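Section 6. Match Day Setup and Live Substitutions

This section covers match records in Metisance Touchline, from loading the squad list to closing the report after the final whistle. It assumes that the club account is active and that the season calendar has been imported (Section 4). Text last revised 14 March 2020.

6.1 Before you begin

You will need:

The match code printed on the fixture sheet
A tablet or laptop signed in with Coach or Analyst rights
The squad list for both teams, with shirt numbers
The Koteck chest units, charged and paired, if running data is to be recorded

NOTE: A user with Viewer rights can open a match record but cannot start the clock. Rights are changed by the club administrator under Account > Staff.

6.2 Creating the match record

1. From the home screen, select Matches, then New.

2. Enter the match code. Codes for league fixtures have four digits (for example, 1649). Cup fixtures have three digits (for example, 939). Do not add leading zeros.

3. Check the teams, venue and kickoff time that appear. If the venue has changed, select Edit Venue and choose the new ground from the list.

4. Set the competition rules. The number of substitutions, the length of each half and the use of extra time are filled in from the competition profile and can be changed by hand.

5. Select Save. The record status changes from Draft to Ready.

CAUTION: Changing the competition rules after kickoff resets the substitution counter. Players already taken off will be shown as available again.

6.3 Loading the squad

1. Open the match record and select Squad.

2. Select Import from Last Match, or select Add Player and enter each name and shirt number.

3. Drag each starting player to a position on the field diagram. A goalkeeper must be set before the lineup can be confirmed.

4. Mark each remaining player as Substitute or Not in Squad.

5. Check the fitness flag next to each name. Green means cleared, amber means limited minutes, red means not cleared by medical staff.

6. Select Confirm Lineup.

A player with a red flag can be listed as Not in Squad only. To change a flag, the medical user must sign in and enter a clearance note. In the sample club supplied with the software, the player Jonalyn Cruzado carries an amber flag and can be used to practice steps 3 to 6.

NOTE: Shirt numbers must be unique within a team. If two players have been given number 14, both rows turn gray and Confirm Lineup stays unavailable until one is changed.

6.4 Pairing the chest units

1. Switch on all units and place them within range of the receiver.

2. Select Devices > Pair All. Pairing a full squad takes almost 14 minutes on first use.

3. Assign each unit to a player by entering the number on its back.

4. Wait for the signal bar beside each name to turn solid.

If a unit does not appear, restart that unit only. Restarting the receiver drops every unit already paired. Error 680 means the unit firmware is older than the receiver firmware - update the unit through the Plusetti cable dock and pair it again.

6.5 Recording a substitution

1. Select the player leaving the field. The clock keeps running.

2. Select Substitute Off and choose a reason: Tactical, Injury, Concussion Check or Other.

3. Select the player coming on and confirm the position.

4. If the reason is Injury, enter the body area and side. The entry is sent to the medical log and is hidden from Viewer accounts.

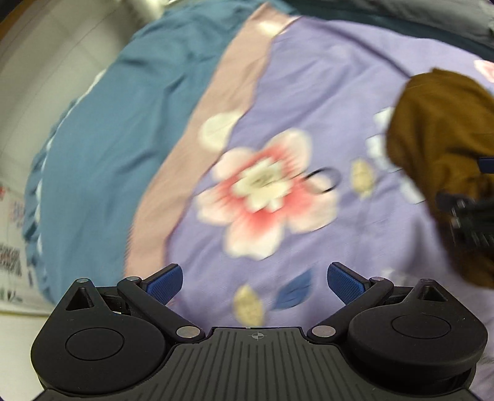 Fig. 6-3. Black hand-held gripper, jaws open, with floral duvet.

5. Select Done. The minute is stamped from the match clock.

To correct a substitution, open Timeline, hold the entry and select Amend. Entries can be amended until the report is closed.

6.6 Closing the report

1. At the final whistle, select Stop Clock and confirm the score.

2. Review the timeline for entries marked with a question mark. These have a missing minute or player.

3. Select Close Report. A copy is saved to the club archive.

CAUTION: A closed report can be reopened only by the club administrator. Export to the Le Goff league format (Section 7) before clearing the tablet.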